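# Nokton finger pads, replacement set

I run one small arm with a wrist camera over a red cloth, and the pads are what I replace most. These are the Nokton ones, bought from Uloton.

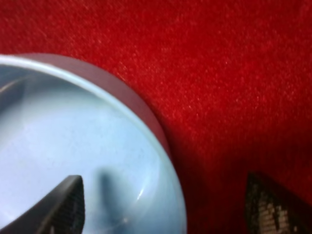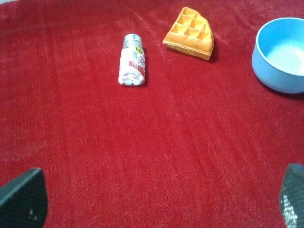 *Last changed: March*

Fitting is simple. Power off, back out the old screws, wipe the finger, press the pad on, tighten. Then re-zero the gripper — the manual skips this.

My first set went 1,513 cycles before the bowl began to slip. Nokton claims 2,000. The Zolteck pads I had before quit at 342. I'd buy these again.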